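**Housekeeping Standards Briefing: Display and Training Bedrooms**
Speaker: Siv Boström, Studton
Tuesday session, 16 minutes plus questions

**Opening**

Good morning, and thank you to Helge Amundsen for the introduction. My remarks concern the care of beds and walls in rooms that are open to visitors but are not let overnight. The standard applies at both the Tola and Gritum sites.

*(Pause. Confirm that handouts have reached the back rows.)*

**Linens**

Staff are asked to treat a display bed exactly as they would treat a guest bed. The fitted sheet is to be drawn to all four corners and smoothed by hand from the center outward. Pillows and spare bedding are to be checked each morning. Light colors show every crease, and beige sheets should be reviewed in daylight before the room opens.

**Notices and wall marks**

The second part of the standard covers signs and working marks.

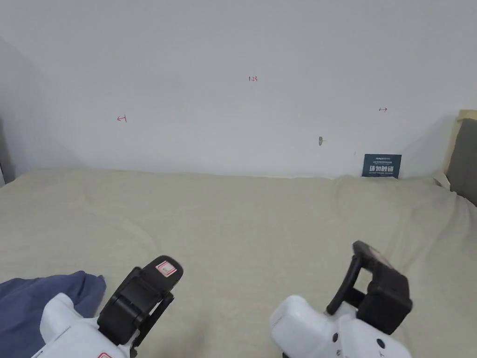 *Beige fitted sheet, "请勿触碰" (please do not touch) placard against the wall, and red marks including the number 123.*

Three points for the audience:

- Placards should stand clear of the bedding so that the full text can be read, including the smaller lines.
- Handwritten marks on painted walls must be entered in the room log. No mark is to be removed until the site supervisor has signed the entry.
- Nails and hooks no longer in use are to be reported to Sølve Fjeld, who schedules wall repairs.

*(If asked about languages: every new placard will carry Chinese and English. The order with Szekeres is for 268 pieces.)*

**Schedule**

Room inspections begin in November. Each site will submit its log within 13 days of inspection. Questions about the form should be directed to Přemysl Vávra.

*(Take questions. Next speaker: Torbjørn Björklund, laundry contracts.)*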